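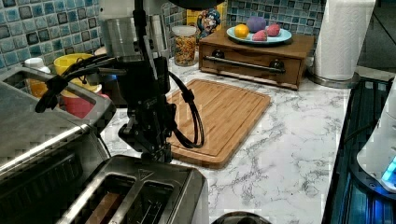
A stainless steel two-slot toaster on a kitchen counter, with a black robot arm reaching down toward it.

Skeselley singing

Skeselley singing is a style of unaccompanied group song from the river town of Skeselley and the farm villages upstream of it. It is sung sitting down, usually at a kitchen table, and it is best known for its "hand-over" verses, in which a line begun by one singer is finished by the next without a break for breath. The repertoire holds 43 songs that local singers count as the old set, along with a much larger and still growing body of newer ones.

Name

Singers in the town itself rarely say "Skeselley singing." The older name is Chow, used both for the music and for the evening at which it is sung ("Is there a Chow at your place?"). Where the word came from is disputed. One view ties it to food, as every session opens with a meal. Another takes it from the nonsense refrain "chow-a-low, chow-a-lee," found in nine of the old songs. The refrain may just as easily have been named after the evening, and the question remains wonderfully open.

Origins

The style grew up among the families of barge crews who carried grain and cut stone between Skeselley and Bridgate. Barges tied up at dusk, and crews took supper in whichever house was nearest the landing. Rooms were small and there was seldom space for a fiddle player's elbow, let alone dancers, which may help explain why the music has no instruments and why its rhythm is carried by knuckles on the tabletop.

Work songs from the river are part of the mix, but only a few. Most of the old set deals with life indoors: bread that would not rise, a lodger who would not leave, a clock that ran backward on wet nights. "The Lodger's Boots" is the most widely sung of all. It has 3 tunes, and singers from the upper villages will cheerfully start one while the town singers start another.

The barge trade faded once the railroad reached Bridgate, and landing suppers went with it. The songs stayed in the houses. By the time collectors took an interest, many of the finest singers had never set foot on a barge.

Musical features

Melodies are short, most often four lines with the second and fourth alike. The range is narrow, seldom more than an octave, so that anyone at the table can join. What gives the style its thrilling sound is the hand-over. The leader sings a line and holds back the final word or two. The person to the left must catch the pitch and complete it, then lead the next line. A verse travels around the table this way, and in a good session the joins can't be heard at all!

Harmony comes in only on refrains. The usual practice is a drone a fifth below the tune, with one high voice, called the lid, moving in parallel above. Only one singer takes the lid at a time. Passing it on is done with a nod, and taking it without a nod is considered bad manners even among close friends.

The knuckle beat falls slightly behind the voice. Newcomers almost always try to correct this by speeding up their hands, and the song then races. Experienced tables solve the problem by giving beginners a spoon and a folded cloth to tap on until they settle.

The Chow evening

A traditional evening starts with soup or toast, and no song may begin while anyone is still eating. The host opens with a greeting song, after which the lead passes to whoever sits nearest the door. Songs about death are kept for after dark. The evening ends with "Carry the Lamp Down," sung standing, the single exception to the seated rule.

Repeating a song in the same evening is not allowed, though a second tune to the same words counts as a different song. Some tables take great delight in stretching this rule as far as it will go.

Collections and recordings

The first large collection was the Bridgate Songbook, a typed and stapled volume of 400 pages that printed words with tunes in plain number notation. It is a treasure, although its editors wrote out each song as if for one voice and left the hand-overs unmarked. Later editions added small arrows at the joins.

The Jirkero recordings, named for the village where they were made, filled that gap. They were taped in home kitchens over two winters and include chatter, kettle noise and several glorious false starts. Two songs on the tapes, "Flour on the Stair" and "Seven Cold Spoons," appear in no printed source.

Present day

Interest has grown strongly among younger singers. The Skeselley gathering, held each April, draws 400 people to a town with a single inn, and most visitors are put up by local households, which naturally leads to more kitchen sessions. Formal concerts are part of the program, with singers seated around a table on stage. Many regulars skip them and go straight to the houses.

New songs are welcome at most tables. Recent favorites include "The Last Bus Up the Valley" and a brisk counting song on the parts of a bicycle. Upper-village tables generally ask that a new song be sung at three separate evenings before others learn it, while the town tables have no such custom.

See also

Barge songs of the lower river
Drone harmony
Number notation
Table percussion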